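Visit report: Fernon inland freight terminal, 29/11/2018

Fernon sits where two rail lines and a highway meet, and almost everything moving between the coast and the interior plains passes through its yard.

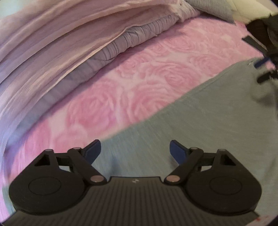 The terminal is operated by Rultlow, which took over the lease from the port authority and rebuilt the north side in stages. The visit covered the gate, the inspection hall, the transfer tracks and the bonded warehouse. The south yard was closed for track work.

Trucks enter through 9 lanes. Seven are used for inbound loads and two for empties. Plate and container numbers are read at the gate and matched against the booking. If they do not match, the truck is sent to a side lot and the driver goes to the window with the paperwork. Most mismatches are typing errors in the booking. A smaller share are containers that have been swapped somewhere upstream, and these go straight to the inspection hall.

The terminal handled 837 containers on the day before the visit, which staff described as normal for late fall. The peak is in September, when the farm exports overlap with retail imports and the stack is kept at four high across the whole north side.

Smuggling is treated here as a routing problem. A container that changes trains twice in three days crosses several jurisdictions, and each handoff produces a new seal record. The terminal compares the seal number at arrival with the number recorded at origin. Where the numbers differ and there is no entry to explain it, the box is held. Holds last up to 42 hours before the shipper has to be notified. The most common finds over the past year were untaxed cigarettes, followed by stolen car parts. Parts tend to travel outbound under scrap metal declarations, so declared weight is checked against the crane reading.

The inspection hall has two scanning bays and a floor for unloading by hand. One bay was down for maintenance. The system that ranks containers for scanning was supplied by Ghasemi and runs on booking history, declared weight and route. It does not use the shipper's name. Supervisors can override the ranking in either direction, and every override is logged.

The bonded warehouse has space for some 3039 pallets. Aisles are marked by floor paint only, and the numbering restarts on the east side, which caused confusion on our walk. A renumbering is planned.

The transfer tracks connect to the Woltholm line. Trains are limited to walking speed inside the fence. Loading was stopped for 20 minutes while a brake test was repeated.

Visitors should bring a government-issued ID and closed shoes. Vests are handed out at the gatehouse. Parking is on the access road, outside the barrier.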